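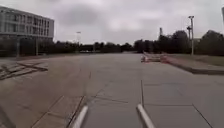 Duygu Yazıcı wrote in to ask when the joints would be done, and said she has stopped pushing a stroller straight over them and goes the long way by the trees. The short answer is next July. The longer answer takes up the rest of this item.

Print this item
E-mail this item

The concrete at Wullham was poured in 1953 and most of the slabs are original. The slabs themselves are in fair shape. The joints between them are the trouble. The old filler has shrunk or come out in places, grit gets in, and the edges of the slabs start to chip. A joint that is left open over the winter is usually wider in the spring.

Dadberg looked over the whole surface last month and marked the joints in three groups. The first group needs only cleaning and new sealant. The second needs the edges cut back before sealing. The third is a short list of seven joints where one slab now sits higher than its neighbor. Those will be ground down so that wheels and feet pass over them without a bump.

The grinding comes first and will start on November 3, 2021, weather permitting. It is noisy and makes dust, so windows facing the pavement are best kept shut while the crew is out. Cars and bicycles should not be left on the concrete during working hours. Deliveries for Brekov should go to the back entrance until the grinding is finished.

Sealing has to wait. The sealant Dadberg uses needs a dry joint and mild weather for several days in a row, and there is no point in paying for it twice. In the meantime the worst gaps will get a temporary foam strip. Please leave the strips in place. If one works loose, report it to the Smadi office and give the nearest door or corner so the crew can find it.

Several people asked whether the concrete could be covered with asphalt. We priced it. Almost 2000 square yards would have to be covered, and the joints would show through as cracks within a few years. The drains would also have to be raised. We are staying with concrete.

Puddles are a separate matter and are not part of this work. Send the location of any that stay more than a day after rain to the same office.

E-mail this item to a neighbor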